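The Linport Bus

Missed the 7. Of course she missed the 7.

Gönül stood under the shelter with her bag against her shins and watched the tail lights go round the corner by the feed store. Rain coming sideways. Her left shoe had a hole she'd been meaning to deal with since December.

"There's another one at 10," said the man on the bench.

"There isn't. They cut it."

"Who cut it?"

"I don't know who. They. There's a notice."

He got up and read the notice, slowly, with his finger on it. Then he sat down again. He had a paper sack in his lap and a good coat, too good for Furkdale, and he was maybe thirty. Not from here. Everybody from here knew about the notice.

"I have to be in Linport tonight," he said.

"So do I."

"My name's Riku. Kikuchi."

"Ok," said Gönül.

She got out her phone. Eleven percent. Four messages from Erhan, all the same message. Where are you. Where are you Gönül. Call me. Then just the one word, Abla, which he only used when he was scared or wanted money.

She didn't call him. She'd call from the bus, she thought, and then remembered there was no bus.

Their mother's house was getting sold in the morning. That was the whole thing. Signing at nine, both of them had to be there, both names on the deed because Dad had wanted it fair. Erhan had found the buyer. Erhan had found the lawyer too, a woman named Perron, and Erhan had packed the kitchen without asking and put the good copper pots in a box marked MISC. He'd sent her a picture of the box like she should be pleased.

300 thousand, less fees. It sounded like a lot until you cut it in half and thought about what it was.

"What's in Linport?" said Riku Kikuchi.

"My brother."

"That's nice."

"Is it?"

He thought about that. Opened the sack and took out a roll with cheese in it and tore it across, not very evenly, and held out the bigger piece. She hadn't eaten since the morning. She took it. Stood there chewing with the rain on the back of her neck.

"What's in Linport for you?"

"A piano," he said.

"You're going to play it?"

"Tune it. There's a concert tomorrow night, at the old church hall. I should have come yesterday. I fell asleep on the train and woke up in Trudero."

Trudero was the wrong direction. Trudero was so far in the wrong direction that she laughed, with her mouth full, and had to turn around and look at the road until she could swallow.

So it was Ozan, then. She'd known it would be Ozan from the second the bus went round the corner and she'd been putting it off. Ozan Kılıçarslan had a truck and owed her, or she owed him, they'd never settled which. They'd been going to get married once. It had been a long time ago and it was only for one summer.

She walked. Riku walked with her, nobody had asked him to but what else was he going to do. Past the feed store, past the laundromat, over the creek with the water up brown under the planks. He carried her bag for a bit and then she took it back.

Lights on at the Tekin place, which was what everyone still called the garage, though old Tekin had been dead six years and Ozan had bought it off the widow. She knocked on the side window.

He came out wiping his hands. Looked at her. Looked at Riku. Looked at her shoe.

"No," he said.

"I didn't ask yet."

"You want to go to Linport. Your brother's been calling me since lunch."

"He called you?"

"He thinks you're not coming. He thinks you're going to sit up here and not sign. I said that's her business." He threw the rag at the bench and missed. "Are you going to sign?"

She hadn't known till then that it was a question. She'd got dressed and packed and walked to the bus, and been late for it. She had been late because she'd gone back for the iron, to see if it was off, and it was off. And then back again for her reading glasses and they were on her head.

"I missed the bus," she said.

"Uh huh," said Ozan.

The truck had one working wiper, luckily the driver's. Three across the front, Riku in the middle with his knees up by his chin and the tool case on top of them, because he wouldn't put it in the back. Heater stuck on high. Every so often Ozan leaned across him and hit the dash and the radio would come on for a verse and quit.

Forty miles. Nobody talked for the first ten of them. Then Riku asked what kind of house it was and she found she was telling him. Yellow. A yellow you couldn't get anymore, her father mixed it himself from two cans and never wrote down how much of each, so when the porch got patched it was always a shade out, you could read the years on it like a tree. Number 44. The second 4 hung upside down a whole winter because the top screw went. The step that everybody skipped. The apricot that never gave one single apricot, and her mother out there every spring anyway, talking to it in a low voice, threatening it.

"She had a piano?" said Riku.

"No. Well. There was one. Nobody played it. It came with the house."

"What happened to it?"

She opened her mouth and didn't know. Looked at Ozan over the top of the tool case.

"Still there," said Ozan. "Front room, under the sheet. I helped him try to move it Sunday. Couldn't get it through the door."

"You were there Sunday?"

"He needed somebody for the other end."

She looked out at the dark for a while. You couldn't see a thing, only the reflector posts coming up and going by. She was angry and then she wasn't and then she was again but only a little, about the copper pots.
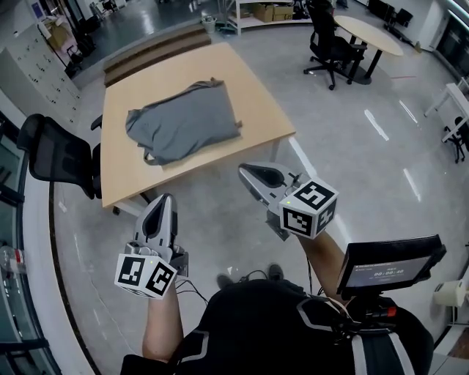
They came down the hill into Linport a bit before eleven. The church hall was shut up tight, a chain on the gate, and a card in a plastic sleeve: PIANO MAN PLEASE RING. There was no number on it. Riku read it three times with the rain running off his nose.

"You better come with us," Gönül said. "There's beds. There's one bed anyway."

Erhan had the porch light on. He was sitting on the step, the bad one, in Dad's big green raincoat, and he stood up when the truck pulled in and then didn't seem to know what came after that. He'd gotten thin. She'd been so busy being mad at the messages she forgot there'd be a person.

"You didn't pick up," he said.

"My phone died." It was on three percent.

"I thought you weren't comming."

"I missed the bus."

"There's one at 10," said Erhan.

"They cut it," said Gönül and Ozan and Riku Kikuchi, all together, and Erhan looked from one to the next of them, and then he started to cry, just standing there with his arms hanging down in those long sleeves. She went up and got hold of him. He smelled like packing tape. He was her baby brother and he was forty-one years old.

Inside it was all boxes. Her voice came back at her wrong off the walls. On the counter was a letter from Maëlle Perron with the little sticky flags where they had to sign, and a date at the top, Wed 10 March, 9 a.m., please be prompt. Erhan made tea in a saucepan, the kettle was packed. Four jelly jars. He'd kept out four, she noticed, so he must have been hoping for somebody.

"I put the pots in the wrong box," he said. "I know I did. I couldn't look at them. I just threw them in the first one."

"It's ok."

"They're yours. You take them."

"Two each," she said.

From the front room there was a sound, one note, low down, so sour that Ozan said a word. Then the sheet sliding off. Riku put his head round the door with his coat still on.

"It's terrible," he said. He looked happier than he'd been all night. "When did anyone last touch this?"

Erhan and Gönül looked at each other.

"Ever?" said Erhan.

"Do you mind if I," said Riku, and he was already opening the case.

It was late, there were neighbors, somebody would have something to say about it. She took her shoes off and put the wet one on the radiator. Sat down on MISC with her tea. He hit the same note, and turned something a hair, and hit it, and again, and her brother came and sat on the floor next to her with his back against the box, and the note crept up and up.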